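FOR IMMEDIATE RELEASE
August 1, 2025

Hillville Trail Run returns in December with a new finish in Paltow and a second distance

HILLVILLE – The Hillville Trail Run will take place again this December, and the organisers at the Clurnthorpe Running Club have today opened the entry list. Runners can choose between 2 distances for the first time. The long course goes from Hillville to Paltow over the ridge, as it did last year. The short course is new and stays in the lower woods for most of its way.

Last winter 1,991 runners reached the finish. It was the highest number since the event began, and the narrow path behind the old finish field could not take so many people at once. Many runners wrote to the club after the race and said that they had to walk in the last part, one behind the other, when they still had strength to run. The club has discussed this with the owners of the land and with the parish of Paltow, and the finish is now moved to the sports ground at the south side of the village. The last part of the course is a wide farm road with firm gravel, so there is room to pass.

The short course is meant for people who run on roads and want to try a trail race, and also for older juniors. It begins at the same start line in Hillville, 7 minutes after the long course. It follows the river until the Oei footbridge, turns left into the lower woods and joins the long course again before the farm road. There is one climb, and it is not very steep, but it can be slippery in winter after rain. The club advises shoes with a good grip for both courses. Spikes are not permitted, as both courses cross the wooden footbridge.

The long course is not changed before the Paltow quarry. Runners who know it from other years will find the same six gates. All gates will be open and marked with tape, and there will be a marshal at each of them. From the quarry the new route goes to the right, not to the left, and this will be shown with large arrows on both sides of the track. The club asks everyone who took part last year to look at the new map before race day, because it is easy to follow old habits when one is tired.

Drink stations will be at the Oei footbridge, at the quarry and at the finish. The first two serve water only. At the finish there is also warm tea and vegetable soup, and both are included in the entry. Runners who need their own food or gels must carry them, and all wrappers must be carried to the finish. Littering on the course leads to disqualification, as in all earlier years.

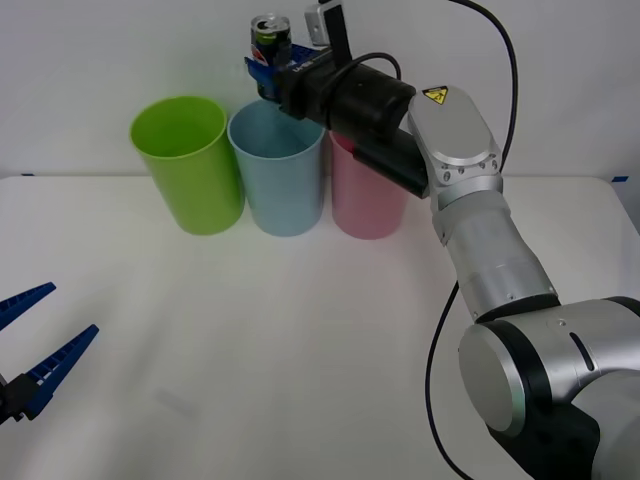
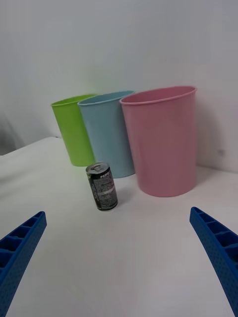
Cups and a drink can on a white table.

Can I change from the long course to the short course after I have entered?
Runners may change their distance without a fee until the end of November, by using the link in their confirmation message. After that date the number bibs are printed and a change is no longer possible.

Entry is made only through the website of the club. There will be no entry on the day. Every runner gets a number bib with a timing chip, which is to be worn on the front and given back after the finish line. Number bibs can be collected in the school hall in Hillville in the evening before the race or in the morning until one hour before the first start. A runner may collect the bibs of other team members if he or she brings their confirmation messages.

The team contest will be held on the long course only. A team has 6 members, and the times of the best four are added together. Teams can be mixed, and they do not need to belong to a club. Teams from workplaces and schools are welcome. The names of the team members can be changed until the bibs are printed, but a team that has fewer than four finishers will not be placed.

There is very little parking in Paltow, and the road to the sports ground will be closed on race morning. Cars should be left in the fields behind Hillville school – please follow the signs from the main road and not the navigation device, which sends drivers through the closed part. Buses will bring runners back from the finish to Hillville from mid-morning until the middle of the afternoon. Bags that are left at the start will be driven to the sports ground and can be taken back there against the number bib.

Spectators can reach the Oei footbridge on foot from Hillville by the river path. It is a good place to see both courses, but the bridge itself must be kept free while runners are passing. Dogs are welcome along the river path if they are kept on a short lead.

If there is heavy snow or strong wind, the club may shorten the long course or send all runners on the short course. Such a decision will be published on the website in the evening before the race. Entries will be moved to the next year if the whole event has to be cancelled.

The course maps, the full rules and the entry form can be found on the website of the Clurnthorpe Running Club. Press representatives who wish to follow the race from the quarry or the finish area are kindly asked to register with the press desk of the club before the end of November.

– ENDS –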